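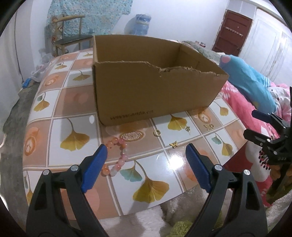 Bracelet, ring, charms and earrings on the tiled cloth, box behind

Subject: Re: [clesareck-makers] Small parts and the Nalport arm

Hello all,

Catching up after the weekend, and very pleased to see the thread still going. Someone wrote on Monday:

> Has anyone got their Nalport to pick up anything smaller than
> a bottle top? Mine is fine on blocks and hopeless on washers. I have
> tried slowing it down and it just misses more slowly. Is it
> the fingers or the software?

A bit of both, I think, but mostly the fingers! I've been at this since July and small things are my favourite part of the whole build. My arm still lives on its bench in the spare room. All the learning happens with the hand-held grippers: I do the job by hand, the recordings go to the Zanlow box overnight, and the arm gets a go the next evening. I have over 400 recordings now and the difference between the first 60 and the lot is lovely to watch.

What helped most was giving up on washers for a while and moving to jewellery. It's all different shapes, so the arm can't get away with one lazy grab. The job is always the same: pick a piece up, put it in the box, go on to the next.
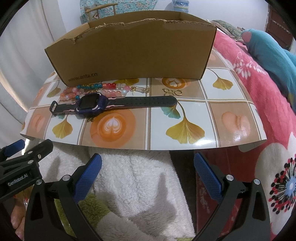 Grip width is where I'd start with your washers. The Ranjbar driver closes to a set width by default, and it should close until it feels a push back and then stop - there's a setting for it under "limits", and mine was off. Then mix your sizes in one go. A child's watch with a long strap full of holes, a heap of beads and a couple of tiny gold earrings make three quite separate problems, and the strap is the one I'd practise first, as you can come at it from nearly anywhere along its length. Beads want a slower close. With earrings I go in low and keep the fingers level with the table.

A patterned surface is worth a try too. Mine got far too fond of a plain white board, and was lost the moment I moved it.

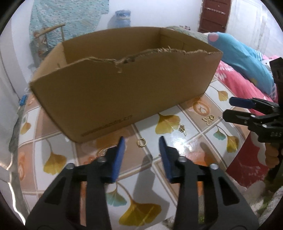 Do you need the bigger motors for small parts?
Save your money, the standard ones are plenty. I run mine at 4000 steps a second and turn the speed down for the last bit of the approach.

I can put my limits file in the shared folder if it's any use. The comments in it are a mess, but the numbers work on my arm. Do post how the washers go!

Cheers from the spare room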